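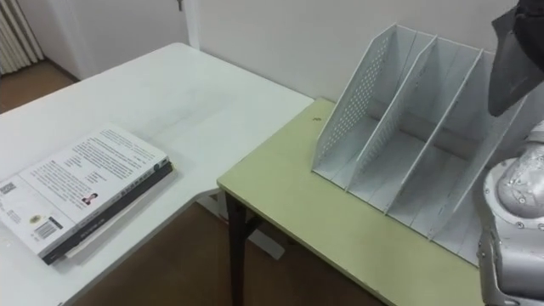 How long is one episode in this set?

Most run between a slow breath and a slow cup of tea, and every one of them stops when the operator presses the pedal, so there is no fixed length. Each episode folder has its own frame count in meta.json. Please read it from there and don't assume a constant.

Prondiditz shelving set, data card

Contents
What is in the set
How the episodes were gathered
Folder layout
Fields
Task sentences
Outcome labels
Splits
Known problems
What we would not use it for
Loading
Changes
Contact

What is in the set

Prondiditz is a set of 1005 teleoperated episodes of a two-armed robot putting flat things into upright holders. Flat things means books, folders, envelopes, magazines and a few thin boxes. Upright holders means desktop file organisers, magazine files and one letter rack. The work was done on ordinary office tables, in rooms people otherwise use for meetings.

The set was made for training imitation policies. Each episode is one attempt at one instruction, with head camera video, joint positions for both arms, gripper opening and the operator's commands. There is no simulated data in it and no augmented data.

We picked this task for a dull reason. Our earlier set, Nemby, was all picking and placing of small solid objects, and policies trained on it could put a mug on a mat but did badly with anything wide and thin. A book lying flat on a table gives a gripper very little to hold. It has to be slid to an edge, tipped up, or pinched along the spine, and then turned through a right angle before it goes in the slot. We wanted a lot of examples of that turn.

How the episodes were gathered

The operator sits behind the robot with a pair of leader arms and a screen showing the head camera. They can't see the table directly. We did this on purpose, so that every decision in the data could in principle be made from the recorded view. Early on we let people look over the top of the screen, and the resulting episodes had reaches in them that no policy could explain from the video. Those are not in the release.

A session goes like this.

The person setting up draws a layout card. The card gives the object, the holder, which table each starts on, and whether the object is face up or face down. They lay the things out and step back. The operator reads the instruction aloud, presses the pedal to start, does the task, brings both arms back to rest and presses the pedal again. If something falls on the floor the episode ends there and is kept, labelled as failed.

Tables are pushed together in different ways between sessions: end to end, in an L, or with a small gap. Heights don't always match. The layout card says nothing about exact positions, and we asked people to put things down the way they would if they had just walked in with them, so books sit at odd angles and holders are not square to the wall.

There were 18 layout cards. Each was used in at least 2 rooms. Operators had to finish a practice block before their episodes counted, and the practice block is not included.

Recording ran through July. Most sessions were in the morning because the afternoon sun in one of the rooms washed out the head camera. A few afternoon episodes are in there anyway, marked with light: strong in the metadata.

Folder layout

prondiditz/
 README.txt
 layouts/
 card_01.txt and so on
 episodes/
 one folder per episode
 head.mp4
 state.parquet
 command.parquet
 meta.json
 splits/
 train.txt
 val.txt
 held_out_room.txt
 tools/
 check.py
 view.py

Episode folders are numbered in the order they were recorded. The numbers have gaps where an episode was dropped. We left the gaps so that our own notes still match.

Fields

state.parquet
t - seconds from the first pedal press
q_left, q_right - joint positions in radians, base to wrist
grip_left, grip_right - opening, 0 is closed and 1 is fully open
head_pan, head_tilt - radians

command.parquet
The same joint and gripper columns as above, but as sent by the leader arms before smoothing. If you train on commands, filter them yourself. If you train on state, the smoothing is already in it.

meta.json
instruction - the sentence the operator read
card - layout card number
room - room name as a short code
object - free text
holder - free text
face - up or down
light - normal or strong
outcome - see below
n_frames - number of head camera frames
note - free text, often blank

Object and holder are free text because the first version had a fixed list and people kept choosing "other". The spelling is uneven. We have corrected plain typing mistakes and left the rest.

Task sentences

Instructions are short and written the way the setters would say them. Some samples:

put the book in the organiser
stand the book up in the middle slot
move the folder to the other table
put the envelope behind the book
take the magazine out and lay it flat

Each card has several wordings, and the wording is chosen by a script when the session starts. Left and right always mean the robot's left and right. We had trouble with this at first, because the setter usually stands facing the robot, and a handful of episodes were done to the wrong side. These are labelled as failed with "wrong side" in the note field.

"Middle slot" is only used when the holder has an odd number of slots. "Back slot" turned out to mean two different things to two different people and was withdrawn. You may still find it in the notes.

Outcome labels

done - the object ended where the instruction said and stayed there after the gripper let go
partly - the object is in the holder but leaning out, in the wrong slot, or the holder was pushed well away from where it began
failed - anything else

Outcomes were marked by the setter straight after the episode and checked later from video by Solomiia Dmytriv. Where the two disagreed, the later label is the one in meta.json and the first one is in the note. The common disagreement was between done and partly for soft-covered books, which sag in a wide slot. The rule we settled on is that sagging is fine as long as the book is held by the holder alone.

We kept the failures. A good many of them are failures only at the very end and the reach and grasp before it are perfectly usable. If you want clean demonstrations, filter on outcome.

Splits

Train and val are drawn from the same rooms, split by session, so neighbouring episodes never fall on both sides. The held-out room list has 100 episodes from a room that appears nowhere else. Please don't tune on it.

No attempt was made to hold out objects. The same books turn up in train and in the held-out room. If you need unseen objects, group by the object field, and expect to merge some spellings by hand first.

Known problems

Arm in view. In many resting positions part of an arm is in the head camera image, and it can cover some of the holder. This is how the robot sees and we did not remove those frames.

Light holders. Pale plastic against a pale wall is hard on depth estimators. We tried adding estimated depth to the release and took it out again.

Clock drift. Head camera frames and joint states are stamped by different machines. They are aligned at the first pedal press. On long episodes the end can be out by a frame or more. tools/check.py prints the offset it finds, and view.py has a switch to apply it.

Gripper zero. On one Tuesday the left gripper was recalibrated halfway through a session. The closed position reads slightly above zero in episodes before that and at zero after. The affected episodes say "grip zero" in the note.

Readable print. Covers of books and magazines are in the video and some of the text may be readable at full size, portraits and codes included. All of it is printed matter that was on sale. Private letters were never used; the envelopes are empty and unaddressed.

Handedness. Operators used the right arm far more than the left, even for objects that started on the left. Mirroring the data will not fix this properly, as the rooms are not symmetrical and printed text comes out backwards. We would sooner you sampled the left-arm episodes more often.

What we would not use it for

Measuring speed. Operators were told to go slowly and some went very slowly indeed.

Force control. There is no force or torque channel. Several operators slid books by pressing down on the cover, and nothing in the recording tells you how hard.

Anything around people. Setters stood clear during every episode, so a policy trained only on this has never had a person near the table. It should not be run near one without a separate safety system.

Loading

The parquet files open in anything that reads parquet. For a quick look:

python tools/view.py episodes/FOLDER

This plays the head video with the gripper traces underneath. Space pauses, the arrow keys step, and s saves the current frame.

To check a download:

python tools/check.py .

It reads every meta.json, counts the frames in every video and reports anything that doesn't match. It takes a while on a slow disk. The warnings about blank notes can be ignored.

The Engelbrecht loader, which we wrote for Nemby, also reads this set if you pass --holder-fields. Without that switch it will still run but drops the holder and face columns without saying so. This is a fault in the loader and will be put right there.

Changes

Second release: outcome labels rechecked, "back slot" instructions withdrawn, estimated depth removed, held-out room list added.

First release: internal only.

Contact

The set is looked after by the manipulation group at Caten. Questions about labels go to Solomiia Dmytriv. For a broken episode, send the folder number and the output of check.py. If the trouble is in the video, a timestamp helps too.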